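Danero issues second course set for Clomholm arcade cabinets

4/17/26

Danero has released the second course set for Clomholm, its disc-based arcade battle game. The update is being delivered over the network to all registered cabinets and requires no visit from a technician. Cabinets that are switched off overnight will download the set the next time they are powered on, and will show the previous course list until the download has been verified.

The set adds 134 battle discs. Of these, the greater part are available from the standard vending tray after any completed course. The remainder are issued only on clearing a course at Hard rank or above. Discs from the first set remain valid in every mode and can be combined with new discs in the same team. Their printed values have not changed, although the speed value of several Stone discs is now read differently, as set out below.

Courses

The main addition is the Ridura Coast course, a branching route that ends in a battle against one of two guardian creatures. The branch is decided by the element of the disc placed in the lead position when the course is selected. Players leading with a Tide or Frost disc will meet the sea guardian. All other elements lead to the cliff guardian. The lead disc can be changed after the first battle without affecting the branch.

Both guardians have an opening phase during which damage is reduced by half. The phase ends when the player completes a linked attack using discs of two different elements, or at the start of the fourth turn, whichever comes first. A guardian defeated during its opening phase will not issue a guardian disc. This was the case for the harbour guardian in the first set and has been kept for consistency.

The Old Quarry and Lantern Road courses return with revised opponent teams. Lantern Road has been moved from Normal to Hard rank, and its entry condition of three completed courses has been removed. The practice course is unchanged.

Rules and balance

Speed is now calculated after support effects are applied. Previously, a support disc that raised speed took effect from the following turn, which meant that fast support teams gained no benefit in the first exchange. The new order applies to both players and to computer opponents. Where two creatures have the same speed, the one with the lower remaining stamina acts first.

Stone discs with a printed speed below the course minimum are now raised to that minimum at the start of battle. In the first set they were treated as zero, and in some cases lost their turn altogether.
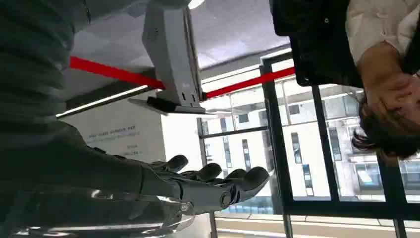 The stamina ceiling for a single creature has been set at 1026. Effects that would take a creature above this figure are shown in full on screen, but the excess is discarded at the end of the turn. The ceiling does not apply to guardians.

Linked attacks may no longer be repeated with the same pair of discs in consecutive turns. The pair becomes available again after one turn, or at once if a support disc is played in between. The link meter now remains on screen during the opponent's turn.

Versus mode

Two linked cabinets can now run versus battles under either the open or the restricted format. The restricted format excludes guardian discs and limits each team to one disc of the highest rarity. The format is chosen by the player who starts the session and is shown to the second player before discs are read. A player who declines the format is returned to the title screen and keeps their credit.

Both cabinets must be running the new set. If one is still on the earlier version, the versus option will appear in grey on both machines.

Player records

Existing player cards are carried over automatically. The number of course results stored on a card has been raised to 200, after which the oldest result is overwritten. Players who have already reached the former limit do not need to replace their card. Titles earned in the first set are retained, including those linked to Lantern Road at its former rank.

Information for operators

The download takes some 2 hours on a standard connection. The cabinet can be played during this time, but it will restart once when the new data is installed. The restart does not take place while a credit is in use. Operators who prefer to install outside opening hours can set a time in the service menu under Network, Scheduled Update.

New discs are supplied in sealed trays by Chukwu, which continues as distributor for the game. Trays from the first set may be used up before new trays are loaded, and the two should not be mixed in one column. After loading, the tray code printed on the end label must be entered in the service menu so that the cabinet can match its disc count. Entering the wrong code will not stop play, but the low stock warning will be inaccurate until it is corrected.

Replacement header cards and a revised instruction panel are included with the first order of trays. Cabinets fitted with the earlier disc reader should have the reader window cleaned before the update, as the new discs carry a narrower code strip.

Availability

The second set is available now on all networked Clomholm cabinets. Cabinets without a network connection can be updated from a storage key, which operators may request from Chukwu. A time-limited course using the Ridura Coast map will follow in July. Its entry conditions and disc list will be published before it opens.

Contact: Danero Press Office | © 2026 Danero. All rights reserved. | Back to top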